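Drokix method uses taped grid to teach two arms block placement

STEVITBERG, 20 May 2024 - Drokix has published results from Somano, a research method that teaches robot arms to place small blocks on a work surface marked off with blue tape. The tape lines give the arms' cameras a fixed reference. 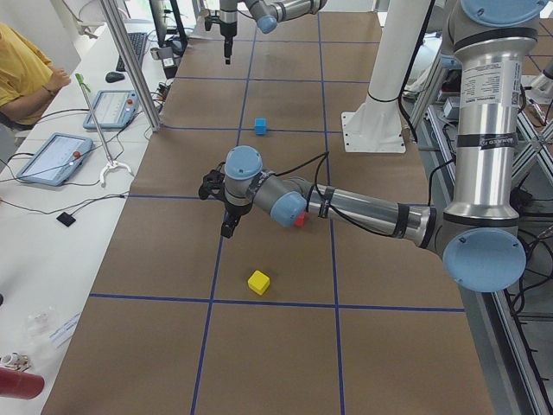

Page last changed: 20 May 2024, Drokix press office

The team recorded 3,715 placements over 6 weeks. Each recording pairs a view of the whole table with close views from the wrist. Software finds the tape crossings first, then works out where the gripper is in relation to them.

"A crossing is easy to find, even in poor light," said Imogen Bellamy, who led the study. "We wanted to know how far that alone would take us."

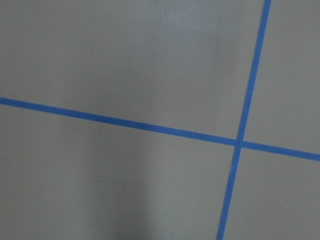

Shadows and glare caused most of the early errors, and 176 recordings were set aside for that reason. The rest were used for training.

A second round of 800 trials covered blocks set against each other, a harder task - a small error in angle can push the other block out of place.

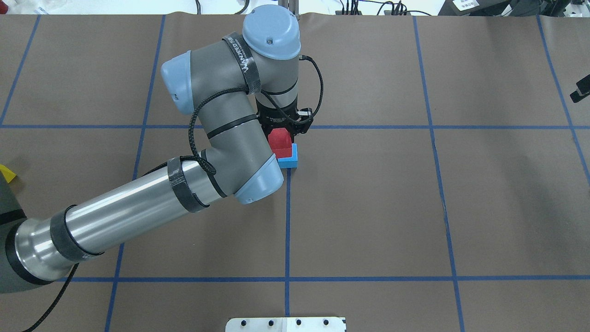

Rungnapa Phetsri is preparing the recordings for release in November. Press contact: Sánchez Communications, Stevitberg.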